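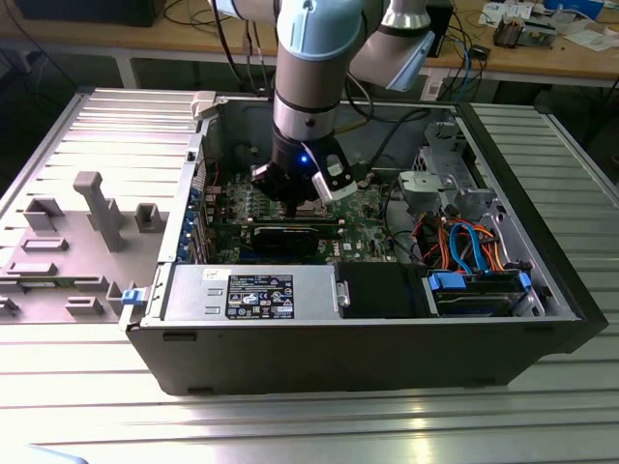 Hand guiding is the quickest way to give the arm a rough path, and remote control is better for the last bit of travel where the gripper has to line up with a part. Most tasks in a PC teardown need both. A desktop tower is a good first object because the case walls leave limited room and you learn early where the arm can and can't go. Lay the tower on its side with the cover off, as we do, and start with the gripper parked over the processor area of the motherboard. From there you can reach the expansion card, the power supply and the hard drive in its cage without swinging the elbow very far.

These steps assume the Trusar control software is installed and the arm has been homed. If it hasn't, do that first and come back.

Before you start

Unplug the tower. Press its power button once with the cord out. Check that the table is locked and that the emergency stop is within reach of your free hand. Set the speed limit to the training profile. Tuck loose cables down inside the case if you can, and route anything coming off the back of it away from the wrist.

Step 1. Record the approach

Switch to guide mode and hold the arm at the wrist, not at the gripper. Pull it straight up until it clears the case, then press Record. Bring it down over the part you want in one steady movement. Stop a hand's width above it and press Mark. Don't go back to correct a wobble. The smoothing pass takes out small ones, and big ones mean you should delete the take and do it over.

Step 2. Switch to remote for the contact

Let go of the arm and step back before you change modes. The software waits 2 seconds and then hands over to the controller. Use the wrist camera view and turn the gripper so the fingers are parallel to the long side of the part. Lower it in small taps of the stick. When the fingers are on both sides, close slowly and watch the force bar. For a seated expansion card, release the slot catch by hand before you record. We tried teaching the catch as part of the same task and the takes were too uneven to use.

Step 3. Lift and place

Go straight up first. The usual mistake is pulling sideways before the part has cleared the drive cage or the case wall. Once it is clear, move to the bin, open the gripper and press Mark again. Return to the park position and press Stop.

Step 4. Label the take

Choose good, usable or bad. Sieglinde Albers reviews the takes for our group and would like a short note on anything marked usable, such as "grip slipped, recovered." A slip with a clean recovery is worth keeping.

How many takes

We had 238 good takes of the card removal before the arm could repeat it on a tower model it hadn't been shown. The full set for all parts stands at 1,577. Move the case a little and turn it slightly between takes, or the arm learns the table position and misses when the case is somewhere else.

If the arm drifts in guide mode

The payload setting is wrong, usually after a gripper change. Open Tool, enter the new weight, save, and restart guide mode.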